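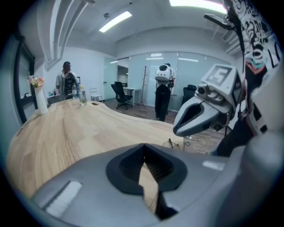
Sourdough in a humid August: what's working for you?

Started by crumbchaser
Bread & Baking > Starters and Levain

crumbchaser
OK, I need to gush for a minute and then I need opinions. I finally got a loaf I love out of this swampy kitchen! Open crumb, a real ear, crust that crackled on the rack while my kids hovered over it. I've been baking since spring and this is the first one I'd serve to company.

What I changed: cut the water from 75% down to 68%, used cold water straight from the fridge, and dropped my levain to 13% of the flour weight. Bulk was 7 hours on the counter, then overnight in the fridge. Flour was Julline bread flour with a scoop of whole rye.

So is everybody else cutting water in summer, or did I just get lucky?

oldmillroad
Congratulations! The crackle never gets old. I've been at this for 18 years and I still lean down to listen.

I'd bet on the levain more than the water, though. Less starter plus a colder dough buys you time, and time is what you lose in August. Try the same loaf at 75% with everything else the same and see.

HarrietA
Have to disagree with oldmillroad a little (hi!). Flour sitting in a humid pantry picks up moisture, so 75% on paper is a wetter dough than it was in February. I hold back a splash of water every time from June on and add it in with the salt if the dough wants it. Some days it does, some days the splash goes in the sink.

Harriet Ambrose, still kneading by hand, still happy about it

oldmillroad
Sure, but 7 points' worth? My flour lives in a sealed bucket and I don't change a thing.

HarrietA
Well there you go, you have a bucket! Mine's in a paper bag on a shelf over the dishwasher.

skov_fan
Can I put in a word for the straight-sided jar? I pull off a small piece of dough after mixing, press it into a skinny jar, put a rubber band at the top of it and leave it next to the bowl. When the jar dough is up by half I shape, whatever the clock says. On a hot Friday last month that was under 5 hours. I'd have been scraping soup off the counter if I'd gone by the recipe.

Also my Skov dutch oven finally came and I LOVE it. The lid is the shallow half so you can load the dough without burning your wrists.

crumbchaser
Ooh, doing the jar thing this weekend. Does the little piece run warmer than the big bowl? Seems like it would.

skov_fan
It does run a bit ahead in the heat, yes. Mine lives inside the bowl's towel so they stay close. I've gotten used to the gap.

ariel_u
Ariel Umali from the Didness baking club, been reading here forever and finally signed up. We had 300 grams of starter die on us in July. Well, we thought it died! Gray liquid on top, smelled like nail polish remover. Poured the liquid off, took one spoonful from the bottom, fed it 1:5:5 twice a day and by the fourth day it was doubling again. It makes better bread now than it did before, and I will fight anyone who says otherwise.

oldmillroad
Won't fight you on it. Starved isn't dead. If it ever turns pink or orange or grows fuzz, toss it, no rescuing.

ariel_u
Yes, good point, ours was only gray.

dodie_bakes
Am I the only one who thinks the overnight fridge step is overrated? I get a lovely loaf same day. Tang is nice but I like tasting the wheat, and I like eating it by dinner!

HarrietA
Nope, I do same day for sandwich loaves. For a round loaf I want it cold so it scores clean.

crumbchaser
Team fridge here, but only since my scoring is terrible on warm dough. It drags and I end up sawing at it.

dodie_bakes
Try a new blade before you blame the dough. I put a fresh one in my Dodico lame and felt silly about the year I'd spent with the old one. Wet it first, too.

crumbchaser
...I have never changed the blade. Going to do that now.

Plan for the weekend: two loaves, same flour, same starter, one at 68 and one at 75, jar in the towel. I'll post crumb shots Sunday night. Oldmillroad, if yours wins I'm buying a bucket.

oldmillroad
Get the kind with the screw-on lid.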